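Why Does a Rowing Boat Go Straight? (And Why Does It Sometimes Not?)

A page for young rowers and anybody who likes messing about in boats 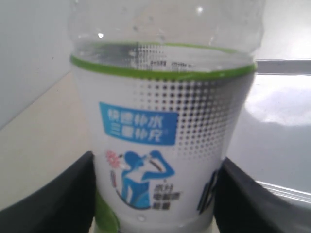
First of all, which way are we going?

If you have ever sat in a rowing boat, you will have noticed something rather odd about it. Everybody faces backwards! In a car, on a bike or on a scooter you look where you are going, but in a rowing boat you look at where you have been. You see the bridge you have just gone under and the ducks you have just annoyed, and the place you are heading for is somewhere behind your neck.

There is a good reason for this, and you can feel it if you sit on the floor with your legs bent and pretend to pull on a rope tied to the wall. Your legs push, your back leans, your arms pull, and all of your big strong muscles get to join in. Now try pushing the rope away from you instead. It doesn't work at all well, does it? (And your rope has gone floppy.) Pulling is how a person gets the most out of an oar, so rowers pull, and that means they travel backwards and have to find some other way of knowing where they are.

Left, right, bow and stern

Before we go any further we had better sort out some words, or we shall all end up in the reeds. The pointy front of the boat, the end that arrives first, is called the bow. You say it like the bow you take at the end of a school play, and not like the bow on a present. The back end is the stern.

Then there are the two sides. Boat people have special names for these as well, and they are port and starboard. Port is the left side of the boat if you are facing the bow. But you are in a rowing boat, so you are facing the stern, and that puts port on your right-hand side. Yes, it is a muddle. Grown-up rowers get it wrong too, and many a rowing club paints a bit of red on the port side and a bit of green on the starboard side to help everybody out.

What the water does when you pull

Put the flat end of the oar, which is called the blade, into the water and pull. What you are really doing is pushing some water towards the stern, and the boat gets a shove towards the bow in return. The harder you push on the water, the bigger the shove.

Now think about having an oar on each side. If both blades go in at the same moment, and both are pulled equally hard, and both come out together, the boat gets two matching shoves and slides along in a nice straight line. Suppose your right arm is a bit stronger than your left, though. The shove on that side is a bit bigger every single time, and the boat begins to turn away from it. One stroke like that hardly matters. Lots of them, one after another, and you are suddenly having a close look at a willow tree.

You can try this without getting wet. Put a long ruler flat on a smooth table and give it a push at one end, on the long side, with just one finger. It swings round. Now use a finger at each end and push with both together, and it slides along without turning. Your ruler is being rowed, more or less.

The little fin underneath

Most racing boats have something hidden under them, near the stern, and you would never know it was there unless you saw the boat being carried upside down to the shed. It is a small fin, a bit like the one on a fish. It hasn't got a motor and it doesn't move by itself. It simply cuts through the water, and because it is thin and flat it slips forwards very easily but is a nuisance to push sideways.

That is a great help. When the boat starts to wander, the fin drags at the water and stops the stern from swinging about. A boat that has lost its fin (it happens, usually on a rock) is a dreadful thing to row. It skids round like a tea tray on ice, and the poor rower spends the whole outing putting it right.

Bigger boats often have a rudder as well, which is a flat piece that can be turned. In some boats a small person called a cox sits facing forwards and steers it with a pair of strings. In others, one of the rowers has a shoe that swivels, with wires running all the way to the rudder, and steers with their toes! Imagine trying to do that and row properly and remember your left from your right.

Wind, bends and other bothers

Even if you row perfectly evenly, the river has ideas of its own. The water in a river is always going somewhere, and it usually goes faster on the outside of a bend than on the inside. If the front of your boat is in fast water and the back is in slow water, the boat will try to turn whether you want it to or not.

Wind is another bother. A racing boat is light and long, so a breeze from the side can catch it and nudge it along like a leaf. Rowers who know their river learn the breezy spots. On the Bomindale stretch, where I learned, there is a gap in the trees just past the old boathouse, and every beginner gets blown towards the far bank there. I did it so often that first September that I got to know the cows.

So how do rowers keep straight?

They use a trick that is so simple it feels like cheating. You look over the stern and pick something a long way off that doesn't move, such as a church tower or a tall tree. Then you keep the stern pointing at it. If the tower stays right in the middle, you are going straight. If it slides over to one side, you are turning, and you can pull a little harder with one hand until it comes back.

Please don't choose a cow. Cows walk off.

You still have to look round as well, every few strokes, to check for swans, other boats, and swimmers. The best way is a quick peep over one shoulder while you are sliding forward to begin the next stroke, and the next time a peep over the other shoulder, so that you see both sides of the river. Keep your hands level while you do it. If one hand drops when you turn your head, the boat tips, and your heart goes thump.

Something to try on the water

If you belong to a club, ask your coach whether you can have a go at this one on a quiet Saturday when the river isn't busy. Choose your tower or tree, row 18 gentle strokes, and then stop and let the boat run. Is the stern still pointing at the same thing? If it has moved, try again, and this time think about your two hands. Is one of them higher? Does one blade go in a tiny bit late? Very often the boat knows before you do.

When that feels easy, you can have a go over 200 metres. Being straight over a long way is harder than it sounds, as your arms get tired and your mind begins to drift off towards lunch.

Words to remember

Bow: the front of the boat, the part that gets there first.
Stern: the back of the boat, the part you look at.
Port: the left side when you face the bow, so it is on a rower's right.
Starboard: the other side.
Blade: the flat end of the oar that goes in the water.
Fin: the thin piece under the boat that stops it skidding.
Rudder: the piece that turns to steer.
Cox: the person who faces forwards and steers, and is allowed to shout.

Next time we shall be looking at why some oars are shaped like spoons and others like meat choppers.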